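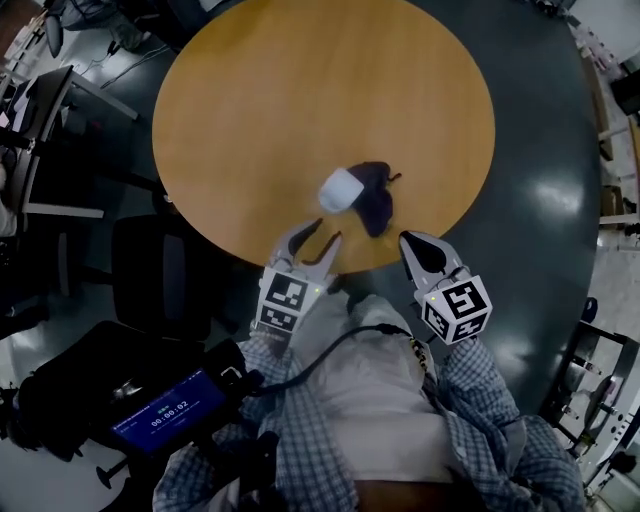
Hospitality Skills 1
Week 4 handout: Clearing and wiping small tables
Tutor: Obadia Koech

Bring this sheet to the practical on Thursday. Read the first two parts beforehand. The last part is filled in during class.

What this unit covers

Last week was carrying. This week is what happens at the table between one guest leaving and the next sitting down. You will work on small round tables, the kind used in cafés and hotel lounges, with cups, saucers and cloths. Large dining tables and linen come in Week 6.

Terms

Clear: take away everything the guest has used.
Wipe: clean the surface with a damp cloth, then dry it.
Reset: put back what the next guest needs, in its set position.
Side cloth: the dry cloth, for polishing and for handling hot ware. Never used on the tabletop.
Table cloth (two words on this course): the damp cloth, for surfaces only.

Keep the two cloths different colours. At Plurnik, where some of you will do your placement, the damp cloth is dark and the side cloth is white. Other venues do it the other way around, so ask on your first shift.

Order of work

1. Look before you touch. Check for liquid left in cups and for anything the guest has left behind, such as glasses or a phone.
2. Stand any fallen cup upright. Pick it up by the handle if it has one, otherwise low on the outside. Fingers stay off the rim and out of the inside.
3. Move cups to the tray first, then saucers, then spoons. Heavy items go to the centre of the tray.
4. Lift cloths and napkins last. Shake nothing over the table.
5. Wipe from the far edge towards you in overlapping strokes. Go around the rim at the end and catch crumbs in your free hand or on a plate.
6. Dry the surface. Polished and glossy tops show streaks under ceiling lights, so bend down and check from a low angle.
7. Fold the damp cloth in four and return it to the trolley.

Folding matters more than people expect. A cloth folded in four gives you eight clean faces to work with. A cloth left in a heap gives you one dirty lump, and a cup set down against it will tip.

Care of surfaces

Timber: barely damp cloth, dried straight away. Follow the grain where you can see it.
Dark gloss finishes: soft cloth only. No scouring pads.
Where one top sits on another, wipe the upper one first, then the lower, and run a folded corner of the cloth along the join. Crumbs collect there.

The spray on our trolleys is Bilyk neutral cleaner. Spray the cloth — not the table — and keep it away from clean cups.

Timing

The target for a two-seat table is 60 seconds to clear, wipe and dry. Most students start well over that. Get the order right first and the speed will follow by Week 6. Your partner times you and calls out when you have finished drying.

Practical record (fill in during class)

Partner's name:
First attempt, seconds:
Third attempt, seconds:
Steps missed or out of order:
Streaks seen at low angle (yes/no):

Reading for next week: course reader, section 13, on trays and trolleys. Closed shoes, please, and hair tied back.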